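Hokthorpe Textile Handling Working Group
Minutes of the meeting held 14th August

Present: Roksolana Koval (chair), Severyn Semeniuk (minutes), the Mastitz people by phone, and Pavliuk from operations.
Apologies: Draven, who sent a four-page memo instead.

1. Minutes of the last meeting

Approved, after the word "robust" was removed from item 3 at the chair's request. Pavliuk asked whether it could be kept in one place. It could not.

2. Good practice guide, section 4: cell layout before a run

Roksolana reported that the draft now says a cell must be "suitably arranged." Mastitz asked who decides what is suitable. There was a silence on the line that Severyn first took for a dropped call.

It was agreed to replace the phrase with things an operator can check by looking: where the supply basket stands, which cloth is in play, what the fingers have to clear on the way down, and whether anything is stuck to the work surface. Draven's memo calls this "turning a standard into a shopping list." The group has no objection to shopping lists.

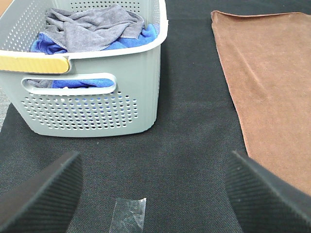

Layout rules were then taken one by one. The rule that fingers must be open before any descent passed without debate, a first for section 4. The rule on spacing took longer. Pavliuk wanted a fixed distance in inches between the basket and the cloth being handled. Roksolana thought a clear band of work surface was enough, as with the brown towel laid out flat to the right and the gray and blue ones left bunched up in the basket, with plenty of black fabric between. Mastitz supported the chair. Pavliuk asked that his inches be minuted, and they hereby are, though he did not say how many.

On tape: the draft permits tape on the work surface "where necessary." Severyn pointed out that a piece of clear tape between the fingers is hard to see on a screen and easy to forget. Agreed wording: tape may be used as a marker only if it is listed on the cell sheet, and any tape not on the sheet comes up before the next run. Lint was raised. The chair ruled that lint is a fact of life and will not be given a section.

Action: Severyn to redraft section 4 without "suitably," "appropriate" or "as needed."

3. Section 5: two-arm holds

The current text says both arms shall grip the cloth "securely and evenly." Mastitz reads "evenly" as equal force. Pavliuk reads it as equal height. Draven's memo reads it as an embarrassment.

After discussion the group settled on the following:

5.1 Each gripper takes the hem at or near a corner.
5.2 A slight sag in the hem between the grips is acceptable. The arms are not to be pulled apart to remove it.
5.3 Cables on either arm must stay clear of the cloth and the jaws through the whole movement.
5.4 Other objects may remain beside the cloth if they are on the cell sheet and the arm path has been checked above them. 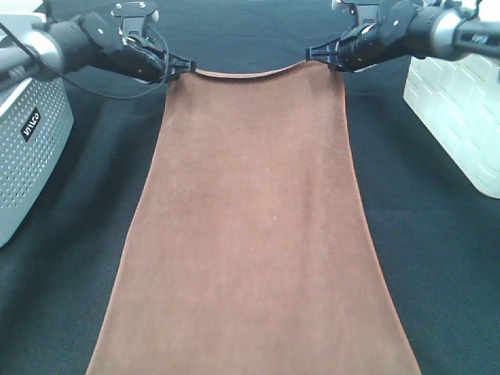
Pavliuk asked how much sag counts as slight. Roksolana said that anyone needing a number could have one as soon as someone measured it. Mastitz offered to do so and was thanked at some length, in case they changed their minds.

There was a short exchange over 5.3. Mastitz would like all slack taken out of cables. Severyn noted that a cable with no slack on a moving arm has its own way of making the minutes. Wording left as it stands.

Action: Mastitz to propose a sag limit, with the method used to get it.

4. Run logs

Severyn has been through the logs since June. Of 2,341 entries, 251 give the reason for a stop as "other." Another 90 leave the field blank, and the chair considers these the more candid ones. Agreed that "other" will stay on the form but will require a sentence. Pavliuk predicted that the sentence will be "see above."

Action: Pavliuk to brief operators, and to try to look as if he believes in it.

5. Length of the guide

The chair reminded everyone that the guide was meant to run to 10 pages. It does not. Draven's memo proposes moving the definitions to an annex – this would make the guide shorter and the whole thing longer. Carried.

6. Any other business

Mastitz asked whether "end effector" could be changed to "gripper" throughout, as that is what everyone says. Agreed. Severyn to check that the replacement does not produce "gripper gripper" in section 7, as it did last time.

Next meeting to be set once Draven has replied to the reply to his memo.

Related items
Good practice guide: working draft, sections 1 to 5
Cell sheet template (revised)
Minutes of the June meeting
Draven: Memo on the word "shall"
Run log form and notes for operators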